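Cledton laundry room reopens with longer hours

The shared laundry room at Cledton Court opened again in January after almost 15 weeks of plumbing work. It now runs from 6 a.m. until late evening.
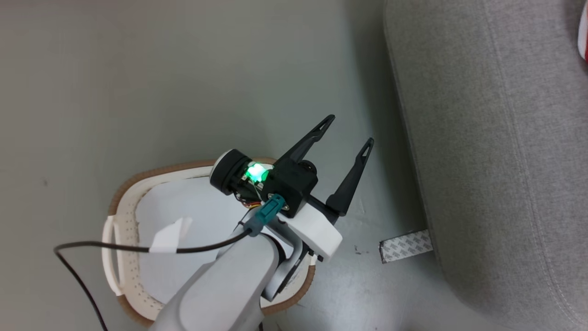

Baskets stay in the room

White baskets with a tan-brown rim are kept on the floor for residents to use between the washers and the folding counter. They have perforated sides and molded handles. Ánh Phan, who manages the building for Prisier Housing, asked residents to return them after folding and to check them for paper before putting clothes in.

"Paper goes through the wash and ends up on everything," Phan said. "Please look in the basket first."

Cost and access

The work was done by Varov Plumbing and included new drains and a second sink. Prisier said 289 apartments share the room. Residents of the Hoàng Street building can also use it until their own laundry room is finished.

Key cards issued before the closure still work. Lost cards can be replaced at the front office, and clothes left behind in the room will be held there for a month.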